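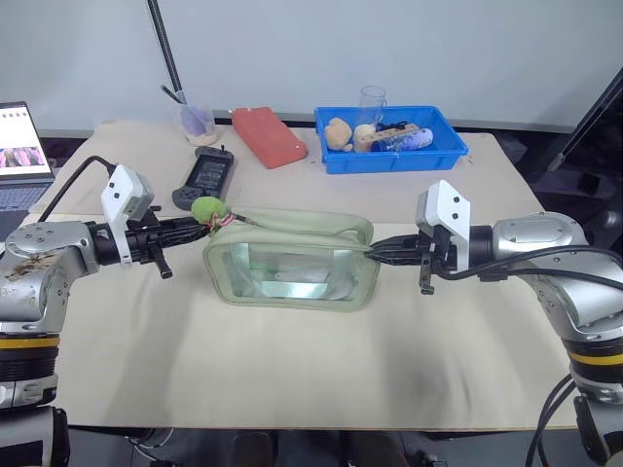
Right, pencil cases. Or washbags, or whatever you keep your bits in. I want to start session 2 with fastenings, as they're the part of a product people touch most and think about least, and they're where most of your first-round designs went wrong in October. Take a green pouch like this one, with a zip along the top and a big clear window in the side. You can have a nosy at what's in there before you open it, so the window is doing half the job of the zip. Then there's the fuzzy ball on its twisted cord at the corner, right by a zip pull that's small and dark and pretty easy to overlook. Guess which one a hurried hand goes for first! Keep that in mind, we'll come back to it.

What a fastening has to do

I split this into two jobs. It has to hold things shut, and it has to tell you how to open it. Most of us only design for the first one. A biscuit tin holds shut beautifully and tells you nothing (you try all four corners, then your nails, then a spoon). A shoelace bow tells you exactly what to pull, and then comes undone halfway up the stairs.

When you write up your own product, I'd like a sentence on each job. Two sentences, that's all. I had 70 write-ups last year and the good ones were nearly all short.

Pulls and tabs

The rule I was taught is that a pull should be big enough for the clumsiest hand that will ever use it. Think about gloves, wet fingers, sore knuckles, a four-year-old. Đức Lò, who taught me pattern cutting, used to make us do up a whole coat wearing oven gloves. I hated it at the time – I now make everyone do it, so bring a pair next session if you've got some.

Pulls also need to look like pulls. If something dangly and decorative sits next to the working bit, people will grab the decoration, and it'll get yanked far harder than you planned for. You can either move it away or stitch it on as if it were meant to be pulled. I don't mind which, but say which you've chosen.

Zip, popper, hook-and-loop or drawstring?

Zips: neat, they close the whole gap, and they're a pain to mend. Curved corners are where they stick, so make your curve gentler than you think you need.

Poppers: quick and cheerful, with that lovely click. They leave gaps between them, so they're no good for pins or loose change.

Hook-and-loop: easy for weak hands, noisy, and it collects fluff like nothing else. Don't put it anywhere near knitwear (ask me about my grey cardigan).

Drawstrings: cheap, forgiving, work on nearly any shape. Slow to open fully, though, and the cord always vanishes into its channel in the wash. Knot the ends.

Reading

Plesance, the chapter on closures, pages 177 onwards. It's a bit dry but the drawings are great. Bralov is the one to read if you're doing bags, and Juvard if you're doing clothes; you don't need both. There's one copy of Güler in the workroom and it stays in the workroom, please.

For next time

Pick something at home that you open every day. Open it with your eyes shut, then with your other hand, then with both hands full of something else (shopping, a cat, up to you). Write down where your fingers go first, even if it's the wrong place – especially then. After that, redraw the fastening with one change.

Upper limit is 760 words including captions, and I do stop reading at the limit. Drawings can be as rough as you like. Put your name on the back of each sheet, and leave them in the tray by the sewing machines.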